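4.2 Where small items end up at home

The diary part of the study gave us far more than we had hoped for. We asked people in Tomthorpe and Myung to write down, each evening, any small household item they had gone looking for that day and where they finally found it. We expected short notes. What came back was 1,221 usable entries, many of them running to half a page, with arrows, crossed-out guesses and (in one lovely case) a floor plan of a kitchen drawn from memory.

Three kinds of place came up again and again: the spot where the item "lives," the spot where it was last used, and what our participants called the in-between place. This last group is the one that excites us most. Earlier work by Bustos treated the in-between place as a failure of tidying, a stop on the way to the right drawer. Our diaries tell a richer story! People knew their in-between places very well and often checked them first. One writer from Myung looked for her scissors in the hall bin before she even opened the drawer where they were supposed to be, and she was right to do so on 7 evenings.

Open containers did especially well. A bin with no lid lets a person check the contents at a glance, and it asks for no sorting when something is dropped in. Figure 3 shows open bins of the plain gray kind.

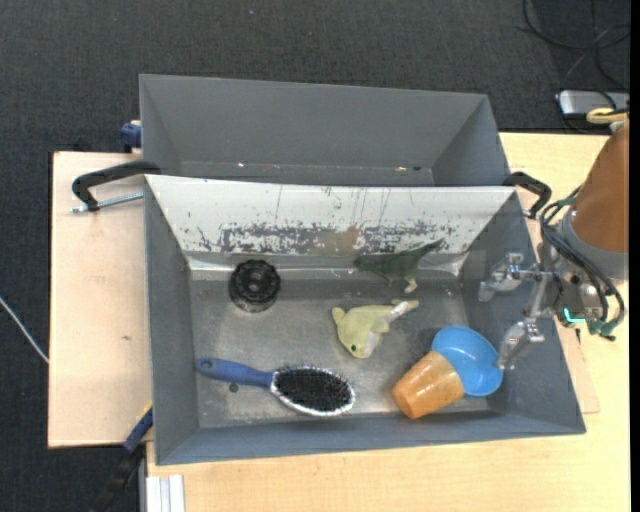
Figure 3. Two open gray bins, one behind the other, with loose objects in the front bin.

Lidded boxes, by contrast, showed up mostly in entries about things that had been missing for a long time. Several participants had forgotten the box itself, and then wrote with real delight about everything else they found inside it. We coded these entries separately, following the Sesotis scheme, and kept them out of the search-time totals in Section 4.3.

The two towns differed less than we expected. Homes in Tomthorpe are larger, and their diaries mention more rooms, yet the share of items found in an in-between place was much the same. We return to this point in Section 5, where we compare the diaries with the Bamell interviews.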